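Ich schreibe mal was zu »Tramach«, der Serie, weil im Mai die Neufassung kommt und ich die alte jetzt komplett durchhabe. Wird ein längerer Thread. Spoiler erst weiter unten, ich sage vorher Bescheid.

Für alle, die sie nicht kennen: Tramach ist eine Tokusatsu-Serie mit 15 Folgen, jede knapp eine halbe Stunde. Ein Held im Anzug, ein Partner ohne Anzug, ein Bösewicht mit Burg auf einem Mond. Der Mond heißt Grirkach. Im Vorspann wird das gesungen, und zwar so undeutlich, dass ich es jahrelang für den Namen des Helden gehalten habe.

Der Held heißt Lockyer. Gespielt wird er ohne Helm von Ewan Mahuika, mit Helm von wechselnden Leuten, die im Abspann nur als Gruppe genannt werden. Man erkennt den Wechsel an der Schulterhaltung. In den Folgen 2 und 3 steht Lockyer im Anzug deutlich gerader als später.

Die Neufassung ist ein Film und keine Serie. Mahuika ist wieder dabei, aber als Ausbilder. Den Anzug trägt eine neue Figur, gespielt von Meifang Gu. Mehr ist zur Besetzung bisher nicht bestätigt. Was sonst an Namen kursiert, stammt aus einem Forumsbeitrag ohne Quelle.

Zum Anzug selbst. Auf dem ersten Plakat ist er dunkler als früher, der Brustpanzer ist schmaler und die Leuchtstreifen an den Armen fehlen. Ich finde das in Ordnung. Die Streifen haben in der Serie sowieso nur in den Verwandlungsszenen funktioniert, in den Kämpfen waren sie fast immer aus.

Der Helm ist gleich geblieben, soweit man das auf dem Plakat erkennen kann. Das Visier hat immer noch die schräge Kante links. Darüber habe ich mich gefreut.

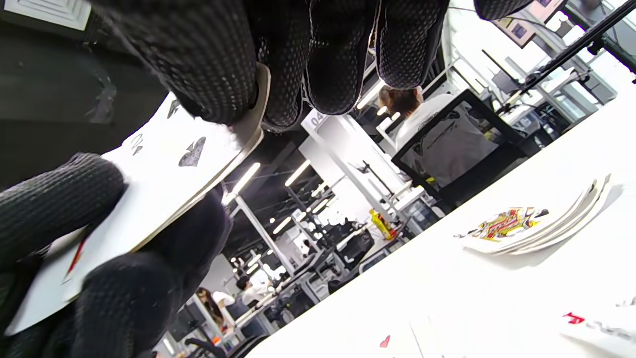 Jetzt zu den Handschuhen, das ist nämlich mein eigentliches Thema. Lockyer verwandelt sich in der Serie mit einer Karte, die er aus dem Gürtel zieht und zwischen Daumen und Fingern hochhält, bevor er sie in den Armreif schiebt. In der ersten Folge trägt er dabei glatte Handschuhe, und man sieht in der Nahaufnahme, wie ihm die Karte wegrutscht. Mit schwarzem Strick und kleinen weißen Punkten darauf würde man eine weiße Karte wohl auch schräg halten können, aber nach Weltraumpolizei sieht das halt nicht aus. Ab Folge 3 ist die Innenseite des Handschuhs dann auch sichtbar rauer, vorne bleibt er glatt.

Die Karte ist übrigens der Grund, warum es so wenig Spielzeug zur Serie gab. Der Armreif kam von Relero, einem kleinen Hersteller, und es wurden nur 600 Stück verkauft, dann war Schluss. Die Karten dafür waren aus dünner Pappe und nach kurzer Zeit durch. Wer heute einen Armreif findet, findet ihn meistens ohne Karten.

Ich habe einen ohne Karten. Er macht zwei Geräusche. Eins davon kommt in der Serie gar nicht vor.

Ab hier Spoiler für die alte Serie.

Am Ende von Folge 15 bleibt Lockyer auf Grirkach zurück und schließt das Tor von innen. Sein Partner bekommt die Karte, aber keinen Armreif. Dann kommt der Abspann, ohne Lied, nur mit Wind. Eine zweite Staffel war offenbar geplant, im Drehbuchband gibt es dafür eine Seite mit Stichworten. Gedreht wurde nichts.

Für den Film heißt das: Entweder erklärt man, wie Lockyer vom Mond heruntergekommen ist, oder man lässt den Schluss der Serie unter den Tisch fallen. Im Teaser steht Mahuika in einer Halle mit Fenstern, durch die man einen Sternenhimmel sieht. Das kann die Burg sein. Es kann auch einfach eine Raumstation sein.

Mein Tipp ist die Burg. Der Boden hat dasselbe Sechseckmuster wie der Thronsaal in der Serie, und so ein Muster baut man nicht noch einmal, wenn man es nicht braucht.

Was ich mir vom Film wünsche: echte Anzüge in den Kämpfen und Explosionen draußen im Steinbruch. Der Teaser hat eine Einstellung, die nach Steinbruch aussieht. Bei den Raumschiffen ist mir egal, ob Modell oder Rechner, die waren schon in der Serie nicht gut.

Was ich nicht brauche, ist ein Gastauftritt der Comicfigur aus Folge 9. Wer die Folge kennt, weiß, welche ich meine.

Zur Sichtung: Die Serie gibt es mit deutschen Untertiteln, die Übersetzung ist brauchbar. Nur der Name der Burg wird in jeder zweiten Folge anders geschrieben. Wer wenig Zeit hat, schaut 1, 2, 7 und dann die letzten 3. Folge 7 ist die mit dem Zug, die kann man auch einzeln sehen.

Wenn der zweite Teaser da ist, hänge ich hier noch etwas zum Armreif an. Auf dem Plakat liegt Gus linker Arm leider hinter dem Titel — ob die Karte überhaupt noch vorkommt, lässt sich daran nicht ablesen.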